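Alten PC entstauben und leiser machen – so gehe ich vor

Mein Rechner klang zuletzt wie ein Föhn auf Stufe zwei. Beim Telefonieren fragte mich Sabine, ob ich gerade am Flughafen stehe, und da war klar: Das Ding muss mal wieder aufgemacht werden. Ich mache das eigentlich jedes Jahr im Juni, diesmal hab ich es verschlafen. Damit ihr nicht auch so lange wartet, schreibe ich euch auf, wie ich das mache. Ihr braucht keine Vorkenntnisse, nur ein bisschen Geduld und einen Platz, an dem es stauben darf (bei mir der Balkon).

Was ihr braucht

Kreuzschlitzschraubendreher, mittlere Größe
Weicher Pinsel, gern ein breiter aus dem Malkasten
Druckluftspray, eine Dose reicht locker
Wattestäbchen und Isopropanol
Wärmeleitpaste, falls der Kühler runter soll
Ein Schälchen für die Schrauben

Erst mal Strom weg

Rechner herunterfahren, Netzschalter hinten auf 0, Stecker ziehen. Dann noch einmal den Einschaltknopf drücken und ein paar Sekunden halten, damit die Restspannung verschwindet. Bevor ihr die Kabel hinten abzieht, macht bitte ein Handyfoto! Ich hab mal eine halbe Stunde gesucht, warum der Monitor schwarz blieb, und er steckte einfach am falschen Anschluss.

Aufmachen und hinlegen

Bei den meisten Towern sitzen hinten zwei Schrauben, die das Seitenteil halten. Raus damit, Blech nach hinten schieben, abnehmen. Den Tower lege ich dann immer auf die Seite, so kommt man überall gut dran. Kurz an einen blanken Heizkörper fassen, um euch zu entladen, und los geht's.
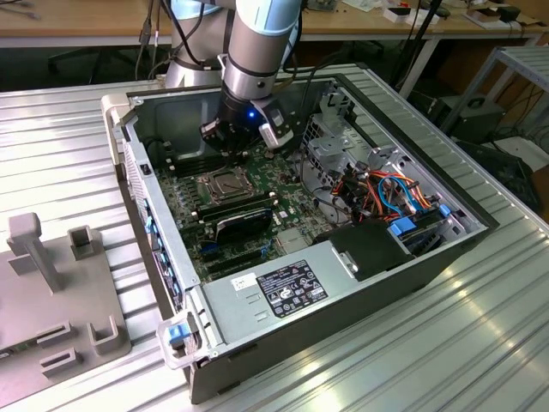

Den groben Staub hole ich mit dem Pinsel, immer von oben nach unten und schön locker aus dem Handgelenk. Danach kommt die Druckluft, in kurzen Stößen und mit der Dose aufrecht, sonst spritzt euch das kalte Treibmittel auf die Platine. Ganz wichtig: die Lüfter dabei mit einem Finger festhalten. Wenn die unter der Druckluft losjaulen, klingt das zwar lustig, tut den Lagern aber nicht gut. Vom Staubsauger lasse ich übrigens die Finger, auch wenn Anderson drauf schwört.

Das Netzteil bleibt zu! Da wird nur von außen durchs Gitter gepustet, aufgeschraubt wird es nicht.

Kühler und Paste

Wenn der Prozessor im Leerlauf sehr warm wird, lohnt sich frische Wärmeleitpaste. Bei mir stand die Anzeige unter Last vorher bei 77 Grad, hinterher bei 68 – und das bei einem Rechner, der 8 Jahre auf dem Buckel hat. Also Lüfterstecker abziehen, Kühler über Kreuz lösen, leicht drehen und abheben. Nicht reißen, alte Paste klebt gern mal ordentlich. Reste mit Isopropanol abwischen, trocknen lassen, einen erbsengroßen Klecks in die Mitte, Kühler wieder drauf und gleichmäßig über Kreuz festziehen. Den Stecker vom Lüfter nicht vergessen (ja, ist mir passiert).

Zumachen und testen

Vor dem Zuschrauben schaue ich noch, ob kein Kabel in einen Lüfter hängt. Dann alles anschließen, einschalten und hören. Wenn es immer noch brummt, ist oft ein Gehäuselüfter hinüber, den bekommt ihr für wenig Geld neu. Achtet beim Kauf auf die Größe und darauf, ob der Stecker drei oder vier Pins hat.

Wie man die Lüfterkurve im BIOS einstellt, schreibe ich beim nächsten Mal auf.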